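Laundry, 10th July

I finally got to the gray cloths this morning. They had been sitting in the Restrepo bag since March, along with 3 pillowcases and a curtain tie I thought was lost. I do the folding on the white table now — lint shows up right away on it.

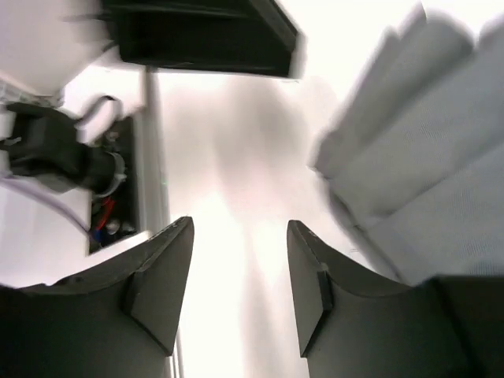
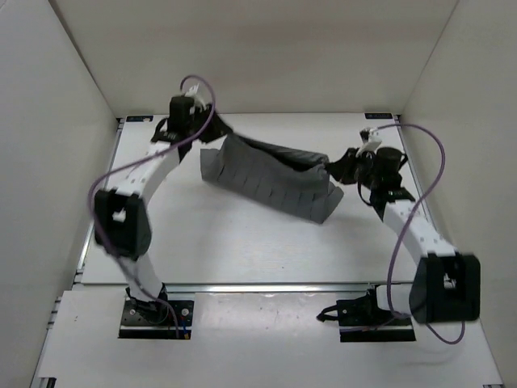

Ferdinand Pfister asked how I keep the corners even. I pull the top edge straight first and leave the bottom alone until that's done. If the two layers have crept apart, I shake the cloth out and start over. Creases I mostly ignore.

The curtain tie still needs a wash. The pillowcases went back on the hall shelf, second from the top, next to the bath mats.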